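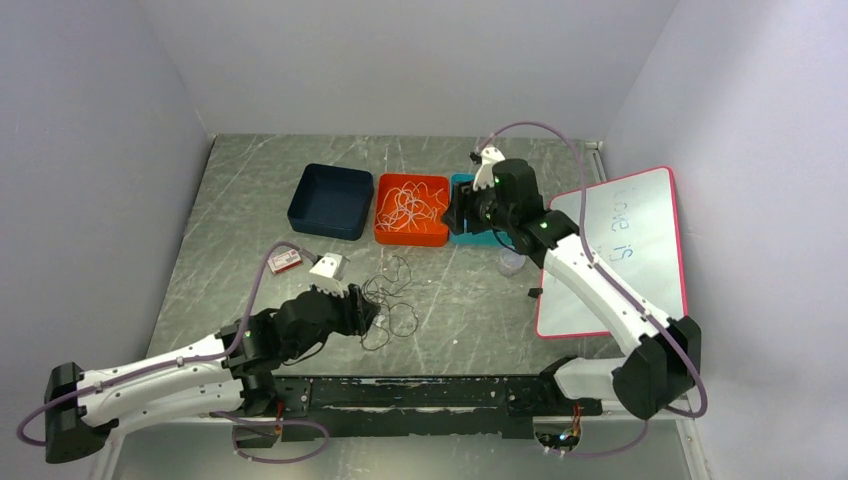 Tenulell support wrote back that code 114 on a Randeo controller almost always means a clogged filter, and asked us to change the filter and close the ticket if the code did not return overnight.

The filter was already new. It was changed before the ticket was opened, and the pressure drop across it is in the normal range. I have asked them to keep 2851 open.

Ticket: 2851
Site: Grerkari, Chow building, second floor
Unit: ventilation controller, Randeo, wall mounted
Status: open, waiting on us
Opened: Friday, December 13, 2019

Problem
The supply fan stops at irregular times during the day and restarts a few minutes later. The controller shows 114 (low airflow) and writes a line to the event log. The exhaust fan keeps running through the stop. With only the exhaust running, the floor goes negative and the stairwell door gets hard to open. People on the floor report the door before they report the air.

The stops do not happen at night. The night schedule runs the fan at low speed.

Already checked
Filter: new, correct size, seated, arrow pointing the right way.
Belt: none, direct drive.
Outside air louver: clear of leaves and ice. Damper opens fully on command.
Breaker: not tripped. Terminals tight.
Firmware: the version Tenulell recommended in July. No change in behavior before or after that update as far as the log shows.

Log entries
The event log holds 400 lines and then overwrites the oldest, so the first stops are gone. I exported what was left. Of the stops still in the log, every one has the same order of lines: speed raised to high, code 122, code 114, fan off. Support's reply did not mention 122. The manual lists it as "sensor reading out of range" with no further detail.

My reading is that 122 is the real fault and 114 follows from it. The airflow sensor drops out when the fan goes to high speed, the controller sees no flow and shuts the fan down. A clogged filter would give 114 without 122 in front of it.

Test 1: hold the fan at low speed
Set manually from the panel for a full working day. No codes. Air on the floor was stuffy by the afternoon, so this is not a fix. 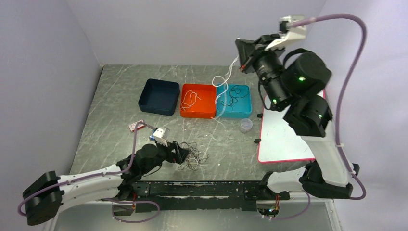 Test 2: hold the fan at high speed
Set manually the next morning. Code 122 came up before I was back at the desk, followed by 114 and a stop. Repeated twice with the same result. During the third run I watched the raw sensor value on the service screen. It climbed normally with the fan, went to zero in one step, and stayed there until the fan stopped. A real loss of airflow would show a slope.

Test 3: sensor tubing
Both tubes pulled and blown through. No water, no blockage. The low side tube was a loose fit on its barb. Trimmed the end and pushed it back on. High speed test repeated, code 122 again. The tube is not the cause, but leave it trimmed.

Test 4: sensor cable
With the fan at high speed I pressed lightly on the cable where it enters the duct housing. The value came back. Let go, zero. The grommet is missing and the cable rests on the sheet metal edge. Insulation is worn on one side. At low speed the housing does not shake enough to open the contact.

Current state
Cable taped and tied clear of the edge as a temporary measure. Fan returned to automatic schedule. No stop logged yet.

Requested from Tenulell
Replacement sensor cable, same length or longer.
Grommet for the housing opening. Part number is not in the manual.
Confirmation that 122 can be sent to the alarm output separately from 114. The menu has the option grayed out at our access level.

Fan to stay on the automatic schedule until the parts arrive. If the stairwell door sticks again, note the time in this ticket and do not reset the panel, a reset clears the log.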